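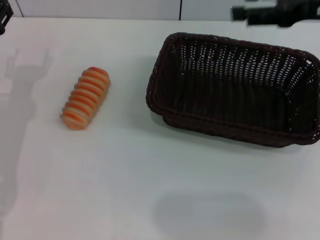
Budget for a bread-into-basket cell, what am I forgetting?

larysa_k
Bench cell, one arm, two-finger gripper, puts rolls in a basket. My boss at Kovalchuk wants one number by the end of May and has already decided it will be small. So far I have the arm (quote from Windar), the gripper, a table and 2000 for "misc". Misc is carrying a lot.

dulltooth
Fingers. You will buy the nice ones, then you will buy the ones that don't squash bread. Put down 4 sets.

Pelmet
Disagree with dulltooth. Get one set and print soft pads until you like them. Ours cost 29 a pair in material and most of that was me getting it wrong.

dulltooth
And your evenings were free, I take it.

Pelmet
My evenings are always free, that's a separate thread.

larysa_k
OK, pads it is, with a line for spare fingers that I'll call "contingency" so it sounds grown up. What about lighting? Skosis quoted me 145 for a diffuse panel.

hobnail77
Buy the light. Dark baskets on a white top are easy to find until somebody opens a blind. I'd also get a stack of the same basket now, before the shop changes the weave and your vision guy sulks for a week.

Pelmet
I'd skip the light and train with the blind open and shut. Cheaper.

hobnail77
Cheaper for whom?

dulltooth
Has anyone budgeted for rolls? We used Ondano's rubber ones and the arm got terrific at picking up rubber.

larysa_k
Adding "bread, weekly". Finance is going to love me.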